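Notebook, bench 2, December

Started at 9.40. Shiuli and me on the arm, Chaminda on the instruction sheets until lunch, then he swapped with Shiuli.

Target for the Brelham set is 1000 usable pushes with a typed instruction for each. We had 113 at the end of yesterday. Added 59 today, so slower than planned, mostly down to the morning.

First job was the lag. The arm was trailing the hand controller by enough that people were overshooting and then dragging the block back, which gives us a lot of wiggly paths nobody wants the model to copy. Shayne had a look and found the logging script was writing every file to the network drive in the middle of a run. Changed it to write locally and copy over at the end. Much better. I have marked the runs from before the fix with an L in the sheet. Not deleted them, Moushumi may want them for the comparison with the Hekura data.

Lost another half hour because the tool had worked loose in its collar. Retightened and redid the zero. Please check it by hand before each block of runs and write your initials in the log.

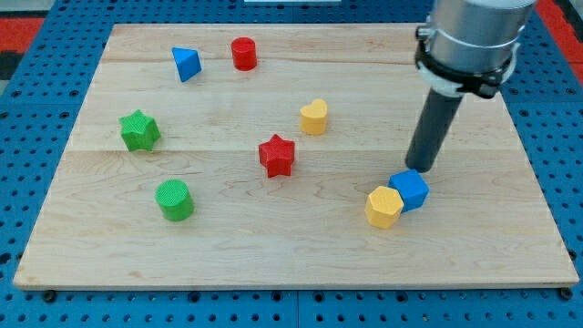

Instructions are still the weak part. Chaminda went through yesterday's and too many of them say the same thing in the same order, "push the X to the Y", with only the names changed. We want people to type what they would say to someone across the table. The other trouble is wording that fits more than one block. With two stars out, a red and a green, "move the star left" is no use unless the operator has said which one, and the same goes for the cylinders. Shanthi's view is we should keep a few of the vague ones in a separate folder for the Khondokar people, who are working on getting the system to ask back. Fine by me as long as they stay out of the main set.

Separating blocks that are touching, like the yellow hexagon and the blue cube, needs its own code in the sheet. Use SEP. So far we have been putting these under "move away", and they are a different motion: the tip has to come in from the side and people take two or three goes at it. Leave the failed goes in. Only cut a run if the tool lifts off or a block leaves the board.

Rule on resets, agreed with Chaminda: scatter by hand, don't tidy. Shiuli noticed that we all drift towards leaving the middle clear after an hour or so. After every 3 resets, let the other person do one.

Afternoon went smoothly. Stopped at 4.15 when the room was needed.

To do:
Ask Plavport about a spare tip, the present one is the only one we have.
Copy today's files over and check the count against the sheet.
Chaminda to rewrite the operator notes, one page at most.
Shayne to look at the timestamps, instruction and motion start are out of step on some of the early runs.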